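The Kitchen at Hedside

1. The knife

My father wanted a machine that could cut an onion, and because I was the child who had studied something with wires in it, the machine became my duty. I rented a bench in the shared workshop at Vakatdale, between the people who made kayaks and a man who repaired clocks. On this bench I began to build the arm. It had a name before it had a shoulder. We called it Dalgleish, after the street where my father bought the first motors from a closed factory, in a fish box.

The motors were heavy and the gears were worn, and for the first month I could not trust the arm near anything that I liked. So I did what careful people do. I made a second arm inside the computer, in a second kitchen, and I let this one make the mistakes.

The second kitchen was not my father's kitchen. His has yellow tiles and a stove that leans. I took a kitchen from a free library of rooms, with black shining cabinets and a view on a garden, and I named the file Hedside, after the house where we spent our summers when I was small. There was nothing similar between the two houses except that both had grass outside.

The first object I put into it was the knife. I worked on the handle for three evenings. My father's knife has a red handle with black rivets, and the wood has dark lines that run along it, and I wanted these lines. The kayak people came to look and asked me if the lines would help the robot to hold it. I said no. They went back to their kayak, and I continued with the lines.

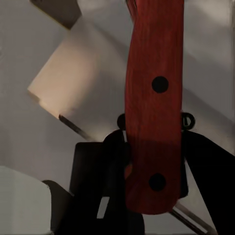

The difficulty was the fingers. A hand of flesh is soft and it forgives. My fingers were two black shapes which knew only how to come nearer to each other, and between them the knife turned like a key. I changed the friction, and then the shape, and then I changed the friction back. On the evening of May 29, 2018 the knife stayed. I remember the date because I wrote it with a marker on the bench, under the vise, and the workshop later charged me for the cleaning.

I telephoned my father to tell him.

"It holds the knife," I said.

"And the onion?"

"The onion is later."

"I have been holding a knife for seventy years," he said. "Tell me when there is soup."

But he came the next day, by bus, with his coat buttoned to the neck, and he sat on the stool in front of my screen and asked which button was for turning the room around. I showed him. He turned it for a long time. He looked at the faucet, the board, the bowl. He wished to know who would wash the bowl.
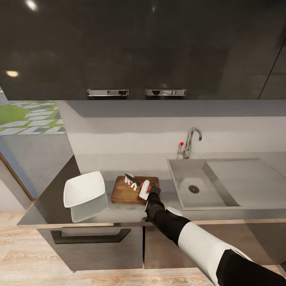
The red handle in the gripper, over the board.

He did not like how the arm held the knife. He said that it held it like a man who is afraid of the cook. I wrote this down, and under it I wrote "wrist, five degrees?" – it was the best advice I received in that whole spring.

After this he came often. The software which moved the arm was called Carus, and I had written most of it at night, so it had my night habits. It hesitated. It went to the onion, stopped above it, and went back a little, as if it had forgotten to lock a door. I ran it 282 times before I found the line which made it go back. My father sat through perhaps forty of these. He brought bread. He spoke to the screen in our language, which the kayak people found very funny until one of them started to do it also.

"Now," he would say to the arm. "Now, now. She is not going to bite you."

In our language an onion is a she.

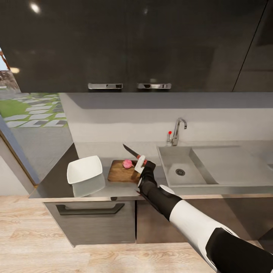
2. The other knife

In the summer my father asked why there was only one knife. In a kitchen, he said, there are always two, the good one and the one you use. I explained that each new object made the computer slower. He listened politely, and then he asked again.

So I made the one with the white handle. It took me one afternoon and I gave it no lines and no story. The red one I put into the sink, with its point toward the drain, and my father approved, although he said that a good knife must never be left in a sink.

"It is only a picture of a sink," I said.

"Then it is only a picture of an excuse."

I left it there, because I was tired. The arm took the white knife, and it worked better with it than it had ever worked with the red.

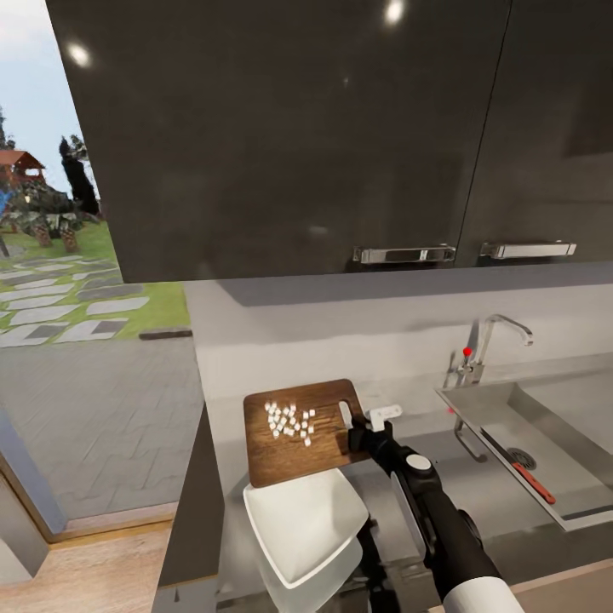 We let it run through the night, 1000 times, and slept at his flat, he in the bed and I on the kitchen floor beside the leaning stove, where it was cooler. In the morning I opened the results on my telephone. I read him the good numbers first, then the others. Some of the little cubes had gone through the counter, and there was one run in which the bowl had left the house.

"Left to where?"

"Down. There is nothing to stop it. It is falling still, I think."

He considered this while he put the water on. Then he took his own red knife out of the drawer and an onion out of the net, and he moved to one side of the board to make a place for me.

"Hold it like the machine does," he said. "I want to see what is wrong with the wrist."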